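Part-time housekeeping assistant, Undel House

Salian Residences is looking for a housekeeping assistant to join the day team at Undel House, a building of 51 serviced flats five minutes' walk from Dritoton station. The post is permanent and part-time, 26 hours a week, and we would like someone to start in May.

What you will do

Change beds and clean flats between stays. Keep the corridors, stairs and shared kitchen tidy. Wipe down doors, handles and panelling on your round. Restock linen cupboards and report anything broken or missing to the duty manager. You will mostly work alone, with a second person on each floor on changeover days. 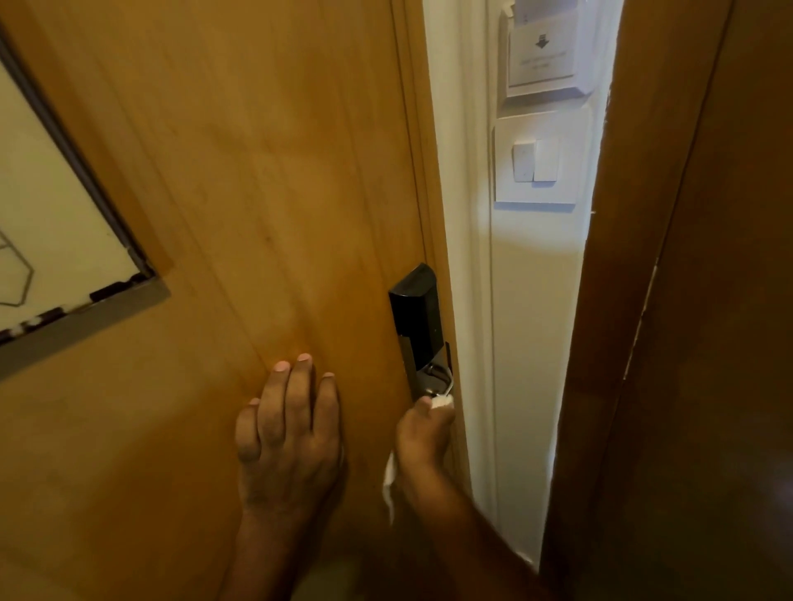
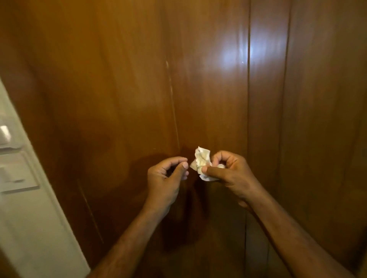

A door with its lever handle, and wood panelling.

What we are looking for

You do not need to have done this job before, as full training is given in your first two weeks. You should be able to follow a written room list, lift a full linen bag and be on your feet for most of a shift. Some experience of cleaning in a hotel, care home or school would help. You must have the right to work in the UK.

Hours and pay

Shifts start at 9am and are spread over five days, including every other Saturday. Pay is above the minimum wage and is reviewed once a year. You will get paid holiday, a workplace pension, a uniform and a free meal on longer shifts. Bus fares are paid back for staff who live in Ultska or further out.

How to apply

Send a CV or a short letter to the Salian office, or hand it in at the Undel House front desk. Please quote reference 3924 and tell us which days you cannot work. Interviews are held on site and last half an hour. We need the names of two referees, but will only contact them once an offer has been made.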